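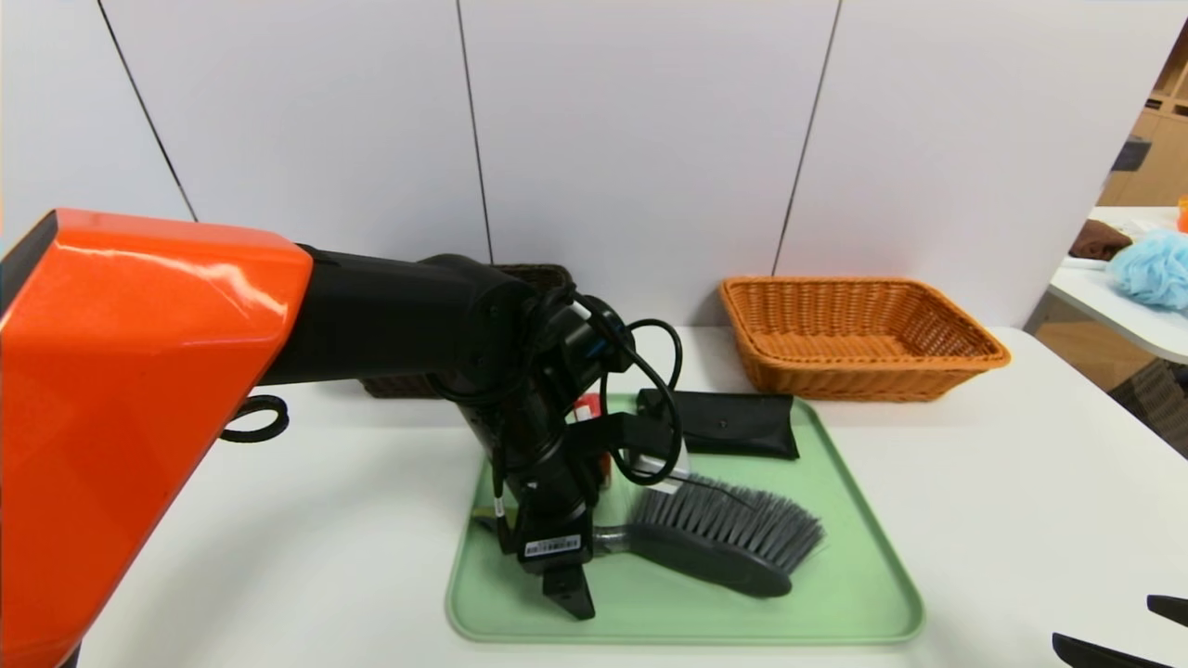

Tabuleiro verde-claro com escova cinzenta e bolsa preta de fecho.

Perguntas frequentes: tabuleiros e cestos Lerska

O tabuleiro serve para quê?
Para juntar as coisas pequenas que ficam espalhadas na mesa. O rebordo é um pouco elevado e os cantos são redondos.

Como se limpa?
Com pano húmido e sabão neutro. Não usar esfregão áspero, por favor. 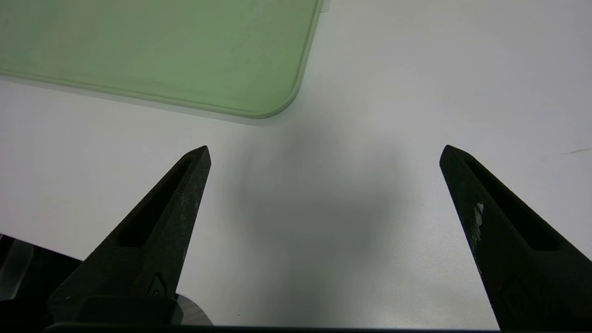 Canto arredondado do tabuleiro, sobre a mesa branca.

As marcas na superfície são defeito?
Não. Com o uso diário podem aparecer manchas leves. Se o rebordo tiver uma fenda, escreva a Lavanya Hegde e indique a referência 709.

Posso combinar com cestos?
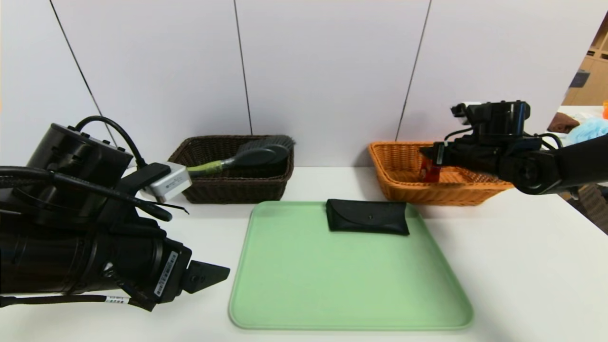 Os cestos vendem-se em separado, e cada pessoa decide o que guarda em cada um. Nós aconselhamos separar por tipo de uso. A escova de cabelo pode ficar no cesto castanho-escuro, como aqui, e o cesto cor de laranja fica ao lado para as coisas miúdas. O estojo dos óculos deixa-se no tabuleiro, onde se encontra mais depressa.

Quanto tempo demora a troca?
Dezasseis dias, a contar da data em que recebemos a peça.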